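1/14/20

Romanian deadlift, week two. I moved the tempo to a slow lower and a normal lift, same load as before. Two sets of 10 each side with a single dumbbell, back foot on the floor for balance. The hinge is cleaner on the left. On the right the hip still opens at the bottom, so the set ends there when it happens.

Grip gave out before the hamstrings did. I don't use straps at this weight – chalk was enough on the second set.

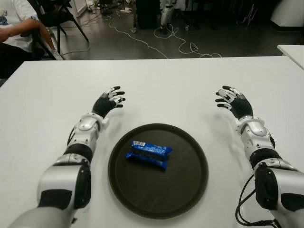
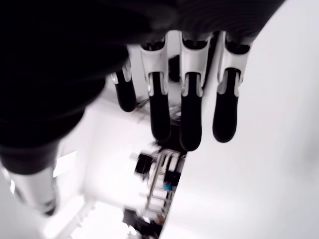
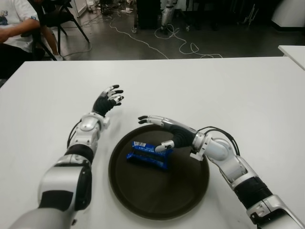 Miroslava Jireš wrote in after the last post that the open hip is usually a foot problem. Her advice was to press the big toe down before the hinge starts and keep it down until the bell passes the knee, and to drop the load for one session while learning it. She also thinks the split stance hides the fault and would go back to both feet.

I tried the toe cue at the Povthorpe gym with an empty hand. It does slow the rotation. Next session is both feet, lighter bell, rest of the plan unchanged. Calf raises stay at the end.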